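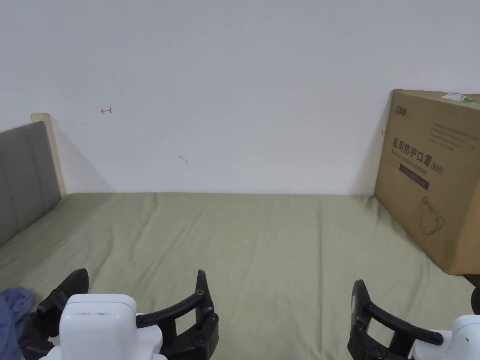
About Geltevbridge Home Laundry and Linen

Geltevbridge is a laundry, folding and linen service for private homes. We started in Brevomport with one van and a rented washroom behind a shoe repair shop on Lozano Street. We still use that washroom for delicates. Everything else goes through the larger building next door, which we took over when the shoe repair shop moved out.

What we do

We pick up clothes and bedding, wash them, and bring them back. For customers on the home plan we also make the bed, fold what has come off the line or out of the dryer, and put it away in the drawers and closets the customer has shown us. At present 221 households are on the home plan. Last year we made 2,441 home visits.

Most of our home work is done in bedrooms, and most of the folding is done on the bed. A mattress is wider than nearly any table in an apartment, and a sweater can be laid out on it with both sleeves open. The fitted sheet goes on first. The corners at the wall side are done before the two near corners, and the sheet is smoothed by hand from the middle outward. We do not iron sheets on the bed.

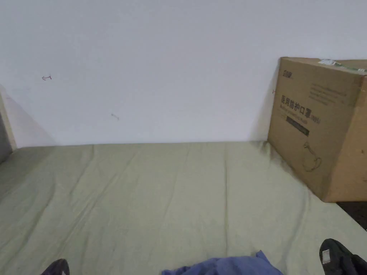

Some customers keep cartons on or beside the bed, especially in smaller apartments or just after a move. Our staff work in the space that is left. They do not open cartons or move heavy ones unless the customer has asked for it in the visit notes. We reuse cartons ourselves for carrying folded clothes, and we take back any clean, dry ones you no longer want. What was printed on them before makes no difference to us.

How we fold

Shirts and sweaters are laid flat, smoothed, and folded to the width of the drawer. Each new customer is asked for three things: drawer width, whether knits should be folded or hung, and whether socks are paired or left single. The answers go on a card that stays with the account. If you change your mind, write it on the card or call the office before 4 p.m. on the day before your visit.

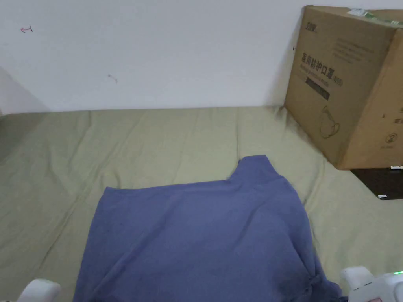
Knits are never hung from the shoulder unless the card says so. Collars are straightened before the first fold. Buttons are closed at the top and the middle only. Anything with a stain, a pulled thread or a missing button is set aside with a paper tag and left on top of the finished pile.

Our building

The main washroom was refitted in October with new drains and a second drying room. We use Zarkon unscented detergent for all standard loads and can use your own if you leave it out with the bag. Bedding is washed separately from clothing, and each household's things are kept together in a numbered bag from pickup to return.

The front counter is open from 7 a.m. to 6 p.m. Parking is in the rear, off Lozano Street.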